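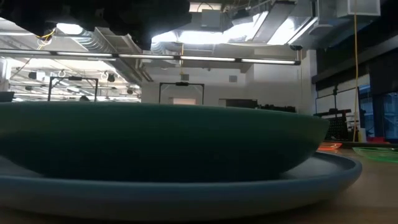 The Lamness Rivermen are a professional basketball team based in Lamness. The team plays in the Northern Division of the Cindari League, where it has competed since the league expanded from a regional circuit into a national one. Home games are held at Briden Hall, a downtown arena shared with the city's college volleyball program. The team's colors are navy and white.

Origins

The club began as a factory team sponsored by the Bainbridge Paper Company, whose mill employed much of the east side of the city. Its players worked the day shift and practiced in the mill's shipping building, where a court had been marked out between the loading bays. The team was known as the Bainbridge Papermakers during this period and played most of its games against other company sides along the river.

When the mill reduced its operations, the company ended its sponsorship and the roster was left without a gym. A group of local merchants bought the playing rights, moved the team into the old Lamness Armory, and adopted the present name after a contest among readers of the evening newspaper. The Papermakers name survives in the annual preseason scrimmage, which is still called the Paper Game and is traditionally played on a Sunday afternoon.

Entry into the Cindari League

The Rivermen were admitted to the Cindari League as one of two expansion teams, along with the Port Hallam Gulls. Their first season was difficult. The armory floor did not meet league standards, and the team played its early home schedule in neighboring towns while Briden Hall was being completed. Attendance was low and the club finished last in its division.

Results improved after the hiring of head coach Jordan Haslam, who had previously worked as an assistant at the college level. Haslam favored a slow, deliberate offense built on passing from the high post, and his teams were regularly among the league leaders in fewest points allowed. Critics in the local press found the style dull, and the phrase "Haslam basketball" was for a time used in the city to describe anything that took longer than expected. The Rivermen reached the playoffs in his second year and won their first league championship two seasons later, defeating the Eastmoor Comets in seven games.

Haslam won a second title before retiring. Both championship banners hang at the north end of Briden Hall.

Later years

The period after Haslam's retirement was marked by frequent changes of coach and a long absence from the playoffs. Several leading players left in free agency, and the owners twice considered offers to relocate the team. A new lease with the city, signed in June after lengthy public hearings, settled the question and provided for repairs to the arena roof and locker rooms.

Chelsea Sedgwick was appointed general manager shortly afterward. She had joined the club as a scout and was responsible for the creation of its player development department. Under Sedgwick the team relied heavily on the draft, kept its payroll among the lowest in the division, and adopted a faster style of play with a greater share of three-point attempts. The Rivermen returned to the playoffs in her third full season but lost in the opening round.

Arena

Briden Hall stands on the site of a former streetcar depot, and part of the depot's brick front was kept in the main entrance. The seating is steep and close to the floor, a result of the narrow lot. Visiting teams have complained about the short distance between the baseline and the first row, and the league has since required additional padding at both ends.

Rivalries

The principal rival of the Rivermen is the Port Hallam Gulls. The two teams entered the league together and have met in the playoffs three times. The winner of the regular season series holds the Ferry Bell, a brass bell taken from a retired passenger ferry that once ran between the two cities. If the series is tied, the bell stays with its current holder.

Categories: Basketball teams | Cindari League | Sports in Lamness | Former company teams

Related articles
Briden Hall
Port Hallam Gulls
Eastmoor Comets
Cindari League expansion
The Ferry Bell
Bainbridge Paper Company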